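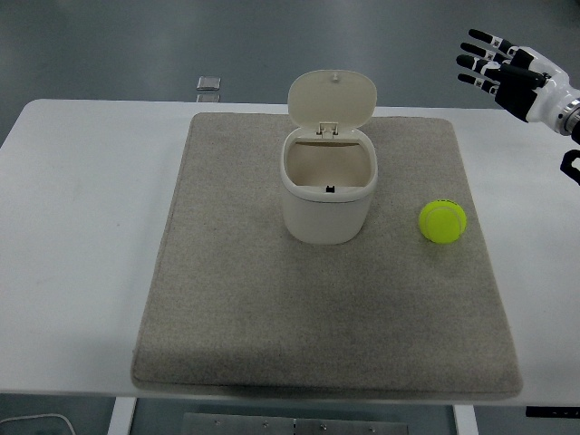 4.2 Weight regain after the end of the program

Of the 2046 adults who enrolled in the Tudus weight program at the Orkivthorpe and Sarkerness clinics, 781 agreed to be weighed again once the program was over. Follow-up visits began in August and used the same scales and the same clothing rules as the first visit.

Most people in this group had put some weight back on. Regain was larger among those who had lost weight fastest in the opening weeks, and smaller among those who still kept a food diary at follow-up. Age made little difference. The two clinics gave similar results, although Sarkerness had more missed visits during the winter and its figures should be read with that in mind.

Figure 4 plots weight change against the number of fast food meals reported per week. The line rises slowly at first and then more steeply past two meals. Meals were self-reported — we had no way to check them — and people tend to leave out snacks eaten away from home.

We also looked at skipped breakfasts, using the short form of the Yuen eating habits survey. Skipping breakfast was not linked to regain once total intake was taken into account. Late evening eating showed a weak link, which was no longer present when shift workers were removed from the sample.

People who did not return for follow-up had lost less weight during the program, so the regain reported in this section is probably lower than the regain in the full group.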